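Foros > Mascotas y animales > Convivencia entre especies > ¿Gata adulta con conejo joven?

**marea_baja**
¡Hola a todos! Llevo un mes con Plutico en casa, un conejo belier de lo más descarado, y mi gata Peng (mayor, tranquila, dormilona) ha pasado de bufarle desde el pasillo a tumbarse pegada a la valla de su parque. ¡Pegada! Anoche él metió el hocico entre los barrotes y ella le lamió la frente. ¿Los junto ya sin valla o espero? Me muero de ganas.

**tejon_de_guardia**
Qué maravilla. Yo esperaría. Una gata que lame hoy puede perseguir mañana si el conejo arranca a correr de golpe, y los conejos arrancan a correr por cualquier cosa. Sesiones cortas, contigo sentada en el suelo, y un túnel con dos salidas para que él siempre tenga por dónde irse.

**lola83**
Pues yo no soy tan estricta. Los míos se conocieron un viernes y el domingo ya dormían en la misma manta - sin valla, sin túnel y sin drama. Si la gata es tranquila, se nota enseguida.

**tejon_de_guardia**
Lola, me alegro un montón por los tuyos, pero eso es suerte. Un arañazo pequeño a un conejo se infecta con facilidad y se tapa con el pelo. Y ojo con el susto, que a ellos les sienta fatal.

**marea_baja**
Vale, entonces túnel. ¿Y lo del olor? He leído que hay que frotar a uno con la toalla del otro y Peng me mira como si la estuviera insultando.

**pan_de_higo**
¡Lo del olor es lo mejor que hice yo! Mi gato se llama Pesisen y mi coneja, Trindatix (los nombres los puso mi sobrino, no hay más que hablar). Nada de frotar a nadie, usé ropa mía ya llevada.

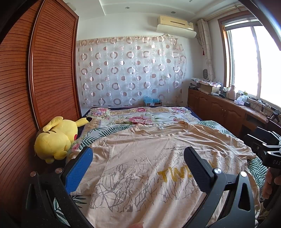
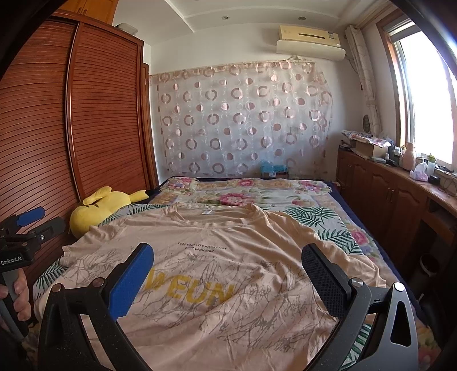 El truco está en que la tela pase por los dos sin que ninguno se sienta obligado. La dejas una noche donde duerme el gato, la siguiente en el parque de la coneja, y vuelta a empezar. Yo usé una camiseta de color melocotón claro como esa y la extendía bien abierta, que así se tumban encima más a gusto que si es una bola de tela. ¡A la semana Trindatix se estiraba en ella cuan larga es!

**lola83**
Con camisetas estampadas yo tendría cuidado, la mía roía las letras. Mejor una lisa.

**pan_de_higo**
Cierto, si es de las que roen, lisa y vigilando. La mía solo excava.

**marea_baja**
Me habéis convencido. Esta noche le pongo una camiseta vieja a Peng en su sillón y mañana pasa al parque de Plutico. ¿El túnel de cartón vale o se lo va a comer?

**tejon_de_guardia**
Se lo va a comer, pero vale. Quítale la cinta y las grapas antes.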